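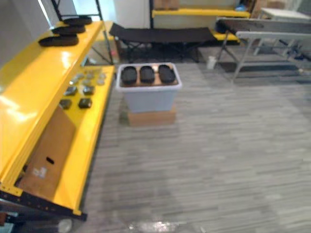 Murnine 40 is a two-part polyurethane topcoat for steel shelving, racking and light structural frames. It is supplied as a base and a hardener, mixed 5 to 1 by volume, and applied by spray or short-nap roller. The standard shades are gray, white, blue and yellow. Gloss level is chosen when ordering, and the choice matters most on broad, flat members: a glossy yellow shelf, such as the upper one shown with the three black trays on it, throws back strong white reflections under bright lighting, and any sag or dry spray in the film will show there first. Satin hides more but holds on to dust and takes longer to wipe down.

Where it is used
Stockroom shelving, parts racks, bench frames, machine guards and handrails. Indoor use only in the satin grade. The gloss grade may be used outdoors under a roof. Do not use on galvanized steel without Chala wash primer. Not suitable for surfaces in contact with unwrapped food.

Surface preparation
Remove oil and grease with Rerkholm degreaser and rinse with clean water. Abrade sound old paint until the shine is gone. Take rust back to bare metal and prime the same shift. Inside corners and the underside of shelf lips hold water after rinsing - blow these out before priming.

Mixing
Stir the base first. Add all of the hardener and stir again for five minutes, scraping the sides and bottom of the can. Do not split kits by eye. Thinner may be added for spraying, up to 5 percent by volume. Do not thin for roller work.

Application
Apply two coats. The second coat can go on once the first is firm to the touch, and no later than the following morning; after that the first coat must be abraded. Spray flat panels lying down where possible. Coat edges and weld seams by brush before the first full coat.

Technical data
Solids by volume: 40 percent
Dry film per coat: 40 microns
Gloss at 60 degrees, gloss grade: 83
Kit size: 5 liters mixed
Finish: gloss or satin

Loading after painting
Parts may be handled the day after the final coat. Full hardness takes a week in a heated room and longer in a cold one. Rubber feet and plastic bins left on a fresh film can mark it, so keep shelves clear until then.

Storage
Keep cans closed and upright, away from frost. Hardener that has turned cloudy must be discarded.

Ordering
Nerier stocks all standard shades. Custom shades are made to order, with a minimum run of 1000 liters. The yellow was reformulated in November and should not be used to touch up older batches. Technical questions go to Vratislav Danko at the Nerier coatings desk.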